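Ticket 1126
Subject: Laundry room, washer not taking detergent, plus bench and floor clearance
Site: Fleltwood
Opened by: Amparo Ticona
Assigned to: Chunhua Xue
Status: Pending parts

Reported problem

Powder is left in the detergent drawer after a full cycle. Occurs on cotton and mixed programs. Does not occur on rinse only. The user reports that the last two loads came out smelling of the previous load and not of detergent. No error code. No leak reported at the front of the machine.

Second item on the same ticket: the larger machine next to it walks during high-speed spin. It was leveled in October and has moved again.

Entry 1, Xue, 9:20 a.m.

Isolated both machines at the wall. Checked supply pressure at the cold tap with the gauge from the Andbridge kit. Reading is within the range on the service sheet. Hot side is not connected on this model, so no test there.

Removed the inlet hose and checked the mesh filter. Light scale, cleared with a brush and refitted. Ran a fill with the drawer closed. Water reaches the main compartment but the flow is weak on the left side. Fill time 200 seconds to first level. The sheet gives a lower figure for a clean dispenser.
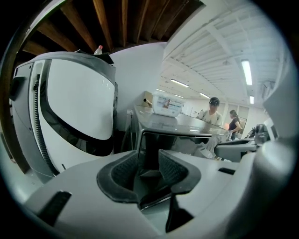 Supplies should stay off the tops of the machines while the spin fault is open. Anything standing there will travel once the drum passes 3000 on the test setting, and the last bottle that went over the back took most of an hour to get out. Please use the shelf by the door.

Entry 2, Ticona, 10:05 a.m.

Noted on the supplies. For the record, powder was measured with the scoop from the Prestness tub, one level scoop per load. I tried half a scoop on the last load and still had residue. Softener compartment drains normally.

Can the drawer be used with liquid in the meantime? We have a backlog of towels.

Entry 3, Xue, 10:40 a.m.

Liquid is fine. Pour it directly into the drum in a dosing cup and leave the drawer out of it until this ticket is closed.

Drawer work:

1. Pulled the drawer to the stop, pressed the release tab, removed it.
2. Soaked it in warm water, brushed the siphon cap.
3. Inspected the roof of the drawer housing with a flashlight. Several of the spray holes on the left are closed with hardened powder.
4. Opened the holes with a plastic pick. Did not use wire.
5. Refitted the drawer and ran a fill. Flow improved but still uneven.

The runner on the left side is worn and the drawer sits low at the front when closed, so the spray lands behind the compartment. This accounts for the remaining residue. Replacement runner requested from Xie, quantity 2 so that both sides match.

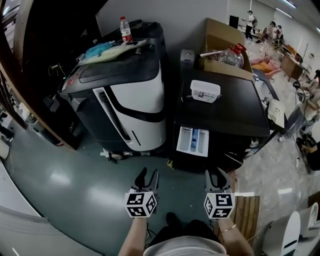

For the walking fault, I need free access down the aisle between the machines. Minimum is enough room to kneel and get a wrench on the rear feet. Cloths should also come off the tops before the next spin test, as they work their way down the gap and end up against the hoses. Sweep before leveling. Grit under a foot is enough to throw the bubble off.

Entry 4, Ticona, 1:15 p.m.

Ran one load of towels with liquid in the drum. Rinsed clear. No residue, no smell. Did not go above the medium spin.

The drawer is stiff to close since it was refitted. It goes in if lifted slightly at the front.

Entry 5, Xue, 1:50 p.m.

Stiffness is the same worn runner. Lift and push is acceptable. Do not force it, the housing clip on that side is thin and I have no spare.

Remaining actions:

Runner set: Xue, on delivery.
Repeat fill test after fitting, powder, one level scoop: Xue.
Level the larger machine, lock nuts tightened against the cabinet: Xue.
Clear tops and aisle, sweep: Ticona.
Confirm whether the anti-vibration pads from the October visit were kept: Ticona.

Entry 6, Ticona, 2:30 p.m.

Pads found in the cupboard under the sink, still wrapped. They were never fitted. Left them on the shelf by the door with the ticket number on the bag.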